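Sornstead Overhead Handling Study: progress report to the Fledemance Fund
5/19/20
Prepared by Ayten Yaman, with Fiifi Sarpong and Nuno Esteves 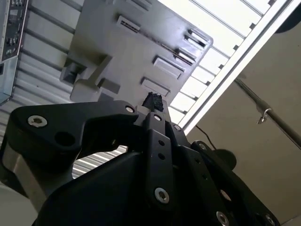

Work in this period concentrated on the second task family, placing small soft parts against the underside of moulded plastic panels. The first family, side placement, was closed in the last report and its data have been passed to Benvinda Vilela for archiving.

Method. The arm is guided by hand through each placement while the wrist camera and joint positions are recorded. A policy is then trained on the recordings and run without guidance. We collected 800 guided placements, of which 200 were held back for testing. Three operators shared the recording so that the policy would not copy the habits of one person.

Results. The policy reaches the correct area of the panel in most runs. Final contact is less reliable. The soft part compresses between the fingertips, and the distance from fingertip to panel is then hard to judge from the wrist view alone. Errors are mostly along the approach direction. Sideways error is small and has not changed since we moved to the Sekitz controller.

We compared two ways of ending the approach. Stopping at a fixed height left gaps when the panel was tilted. Stopping on a rise in motor current closed the gaps but sometimes pushed the part out of the grip. Nives Bianchini is testing a combined rule, with a slower final stage and a lower current limit. Early runs are encouraging, but there are too few to report a rate.

Problems. Overhead lighting affects the wrist camera strongly when the gripper points upwards. Exposure is now locked before each run. Recordings made before this change have been kept in the training set but marked, and we will retrain without them to see whether they matter.

Spending is within the agreed budget. The replacement fingertips from Alemayehu were charged to consumables.

Next period. We will finish the combined stopping rule, repeat the held-back test with it, and begin work on panels at steeper angles. The written comparison is due in September. We ask the Fund to confirm that the steeper angles may be treated as part of the present task family.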